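Library > Economic Development > Rural Finance > Seasonal Credit

Mornmont Seasonal Loan Program

The Mornmont Seasonal Loan Program is a rural lending program that gives small farmers cash before planting and takes repayment after harvest. It was set up in the hill district of Mornmont by the economist Odette Tanguy and is run from the market town of Vasseur. Although small by the standards of national credit schemes, it is one of the most inventive farm lending efforts of its kind, and its repayment calendar has been copied well outside the district.

Background

Farm income in Mornmont arrives in two bursts, one after the bean harvest and a much larger one after maize. Commercial lenders in Vasseur used to ask for equal monthly payments, a poor fit for households that could go five months without selling anything. Many families borrowed from grain traders instead and paid them back in maize at whatever price the trader named. Tanguy's early field notes follow 23 households through a full farming year and record, week by week, what came in and what went out. They are wonderfully detailed, down to the price of a bicycle tire, and are still used to train new loan officers.
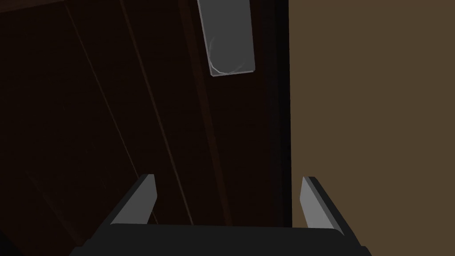 How the loans work

A borrower joins a lending circle of 14 members, usually drawn from the same valley. Each member presents a planting plan to the others, and the circle decides the order in which loans are paid out. No payment falls due until the first crop is sold. A third of the loan is owed after beans and the rest after maize, and a member whose crop fails can carry the maize share into the next season at no added charge.

Circles meet on Saturday, the main market day, so members can settle a payment on the same trip that brings their crop to town. This simple piece of timing did wonders for attendance!

The Cirus ledger

Records were first kept in bound books, one per circle. These gave way to Cirus, a bookkeeping system written for the program that works without a network connection and prints a paper slip for every payment. Borrowers keep the slips, and a disputed balance is settled by laying them side by side with the ledger.
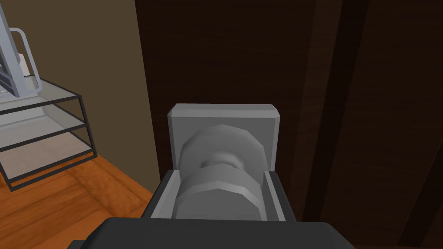
Growth

The program opened with 38 circles and passed 400 after it spread to the lowland district of Indo. Rice is the main crop there, and the payment calendar had to be redrawn from scratch. Indo circles repay in a single installment and may take a second, smaller loan for transplanting labor.

Reception

Supporters praise the program for treating the farm year as the starting point of a loan. The main criticism is that it serves people who already have land, leaving tenants and day laborers out. A tenant loan, secured by the circle as a whole, is being tried in the upper valleys.

Related articles
Crop-share lending
Grain storage credit
Lending circle
Rural banking in Indo
Vasseur market

Last updated: June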